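Moving a small server rack: your questions
Updated September 19, 2025

We ship second-hand network kit out of Lorkalcombe, and the same questions come back every time somebody changes offices. The answers below are ours. Other firms will tell you differently, usually while selling you something.

Do I need special antistatic packaging?
For a bare circuit board, yes. For a complete switch in its metal case, we have yet to be convinced. The case does most of the work. What hurts a switch in transit is knocks, bent ears and something heavy sliding into the ports.

Is black bubble wrap better than clear?
It hides the contents and it costs more. Some black wrap is conductive and some is just black, and the roll won't always say which. Ask the seller for the data sheet and see how long they take to find it. A bundle of it below the rack is handy for wrapping each unit as it comes out, whatever the colour. 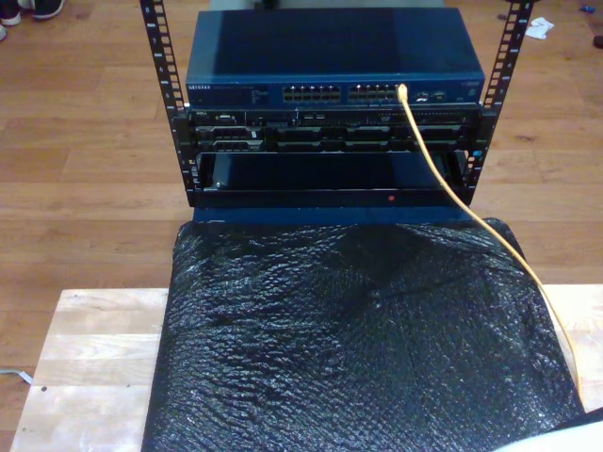
Titus wrote in to say that we are too relaxed about this, and that he wouldn't move so much as a patch panel without conductive wrap and a wrist strap. He may be right about the strap. We use one when a lid comes off and leave it in the drawer otherwise.

Can the server stay in the rack for the move?
People do it. We wouldn't, even for a trip down one corridor. A thin server fixed only at its front ears puts all its weight on a few bolts, and every door sill gives them a tug. Take it out, two people, and carry it flat.

Are shiny foil liners worth the money?
The Lunumow brochure we were sent in May makes a great deal of them. A reflective liner slows down heat from the sun on a van roof, and that is about all we'd expect of it. It won't cushion anything. If you want one, put the padding in as well, and open the liner out fully before the kit goes near it – crumpled foil snags on connectors.
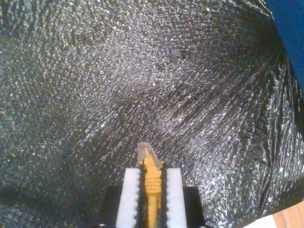 Silver reflective sheeting. Shiny, but no substitute for padding.

What does a proper packing service cost?
Poojary quoted one of our customers 3,000 for a single small rack, insurance included, and came down to 2,954 when pressed. We charge 199 for the packing alone. Ask any firm what the insurance leaves out before you compare prices.

Should I label the cables?
Yes, at both ends. Colour helps a bit, but "the yellow one" stops being useful once you own two yellow ones. Write the port number on the tag and leave the cable's own markings readable.

How do I check a switch after the move?
Put it on a table before it goes back in the rack. Hold the body still with one hand and bring the plug in straight with the other.
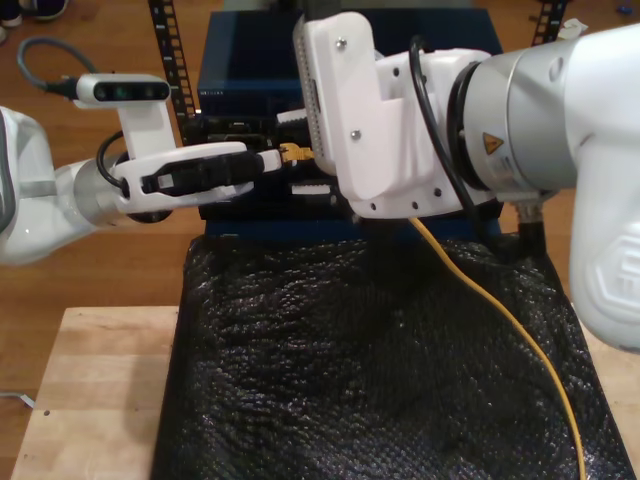

Push until the clip clicks, then tug gently. If it slides back out, try a different cable before you blame the switch. Nine times in ten we find a broken clip – a cheap fix, and one that a repair shop has no great interest in mentioning. Work along the ports in order and note any that fail.

Will you take the old packaging back?
Clean bubble wrap, yes. Foil liners, no.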